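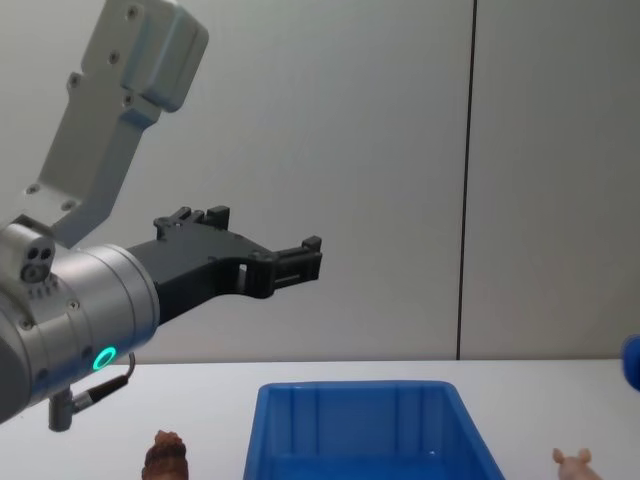
Aqeel Abbasi wrote in reply to an earlier thread that a gripper which opens by itself above the bin should be treated as a safety matter until the cause is known. I would like to follow that advice and request guidance from members.

Our arm at the Trevside site picks small toys from a white table and places them in a blue bin. On 17 March 2025 the gripper released its load 3 times in 20 cycles before the arm had reached the drop position. The controller recorded no fault. On each occasion the status light on the wrist remained green. We have replaced the fingertips and reduced the speed, without result. Work is suspended. Which checks should be completed before it resumes?

Posted by Cinier Workshop

Please keep the arm out of service for now. A green light on the wrist should not be taken as proof that the gripper is receiving a steady signal. With power removed, inspect the gripper cable and its connector at the wrist. A cable that hangs in a loop may be pulled each time the last joint turns. Secure it with enough slack for full rotation, reseat the connector, and run 16 cycles at reduced speed with no person inside the marked area. Record the gripper input on every cycle. If the input drops while the program still commands "close," the wiring is at fault. If it holds, review the program.

Posted by Luik Maintenance Desk

We had this at Lostov and it was the grip force setting. Raise it.

Posted by tableside

The force setting may be reviewed, but raising it does not address a gripper that opens fully. It also increases the risk of injury to fingers. Kindly complete the cable inspection first and post the log.

Posted by Aqeel Abbasi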